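Association Rilton – ateliers de tri et de réemploi
Compte rendu de la réunion mensuelle d'octobre

Présents : les membres de l'équipe rangement, la responsable des achats, deux représentantes de l'atelier du samedi.
Excusés : l'équipe transport.
Ouverture de la séance à 18 h 30.

1. Approbation du compte rendu précédent

Le compte rendu de septembre est approuvé avec une correction : au point 4, il faut lire « étagère du fond » et non « étagère du couloir ». La version corrigée remplace l'ancienne dans le classeur de l'entrée.

2. Petits contenants

Les dons de petits contenants (pots à couvercle, flacons, boîtes à vis) continuent d'arriver à un rythme soutenu. Le dernier apport, déposé par la boutique Wannasri, remplissait deux grands sacs et n'a pas encore été trié. L'équipe rangement signale que les pots sont souvent séparés de leur couvercle au moment du lavage et que l'appariement prend ensuite plus de temps que le tri lui-même.

Décision : les pots sont lavés ouverts, puis refermés dès qu'ils sont secs, avant de passer à la table de tri. Un pot sans couvercle va directement dans le carton « dépareillés », sous l'évier. Ce carton est vidé en fin de mois.

La question des pots ayant contenu des produits ménagers est posée de nouveau. Ils sont refusés, même rincés. L'affichette du point de dépôt sera refaite en caractères plus gros.

3. Bacs de tri

L'équipe rangement présente l'organisation retenue pour la table blanche : des bacs en plastique alignés côte à côte contre le mur, une couleur par catégorie. Le bac rouge reçoit les petits pots avec couvercle. Les pots se posent debout, sans être empilés, afin qu'on puisse lire ce qui est éventuellement écrit sur le couvercle. Le bac jaune est réservé aux articles à vérifier. 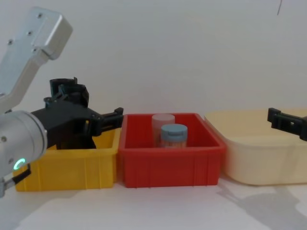

Peut-on déposer des pots en verre dans le bac rouge ?
Les pots en verre vont sur l'étagère du fond, dans les caisses à séparations ; le bac rouge est réservé au plastique.

Il est rappelé que les bacs restent à leur place pendant toute la séance. Lors du dernier atelier, un bac avait été emporté dans la réserve pour servir de caisse de transport, et les articles s'étaient retrouvés mélangés. Pour les déplacements, on utilise les caisses grises rangées sous l'escalier.

Une participante demande s'il serait utile d'ajouter des étiquettes aux bacs. Les avis sont partagés. Les habitués se repèrent à la couleur, mais les nouveaux venus posent la question à chaque séance. Un essai sera fait avec des étiquettes amovibles collées sur le mur, au-dessus de chaque bac, pour ne pas avoir à les gratter sur le plastique nervuré. Bilan à la prochaine réunion.

4. Achats

Deux fournisseurs ont été consultés pour des bacs supplémentaires. Drastener propose un modèle empilable vendu par lot de 20. Litcombe livre à l'unité, avec un délai plus long et des frais de port à notre charge. Après discussion, la préférence va au lot Drastener, sous réserve que la hauteur convienne à l'étagère de la réserve. La responsable des achats demandera un bac à l'essai avant de passer commande.

Le budget disponible pour le petit matériel est de 400 euros jusqu'à la fin de l'exercice. Il devra couvrir les bacs, les étiquettes amovibles et le remplacement de l'égouttoir. Une somme pouvant aller jusqu'à 100 euros est mise de côté pour l'égouttoir. Si le devis des bacs dépasse le solde, la commande sera reportée.

5. Atelier du samedi

Les représentantes de l'atelier demandent que la table de tri soit libérée le vendredi soir. Les articles en cours restent dans leur bac, et les bacs sont montés sur l'étagère. Accord de l'ensemble des présents.

Elles signalent également que l'éponge et le torchon de la table disparaissent régulièrement. Un crochet sera posé à côté de la porte. Les torchons sales vont dans le panier de la buanderie et sont lavés le lundi avec les tabliers.

L'école de Rilton a demandé un assortiment de petits pots pour ses activités de peinture. La demande est acceptée. Les pots seront pris en priorité parmi les dépareillés, les couvercles n'étant pas nécessaires pour cet usage.

6. Questions diverses

La clé de la réserve est désormais dans la boîte murale du bureau. Merci de ne plus la laisser sur la porte.

Le néon du couloir clignote toujours. Une relance sera faite auprès du propriétaire du local.

Le carton de bouchons en liège est plein. Une personne est recherchée pour le porter au point de collecte.

7. Actions à suivre

Affichette du point de dépôt : équipe rangement.
Étiquettes amovibles, essai : équipe rangement.
Bac à l'essai chez Drastener : responsable des achats.
Crochet près de la porte : atelier du samedi.
Tri des sacs Wannasri : toutes les équipes, avant la prochaine réunion.
Relance pour le néon : bureau.

Séance levée à 20 h 10. La prochaine réunion aura lieu en novembre, même salle, même heure.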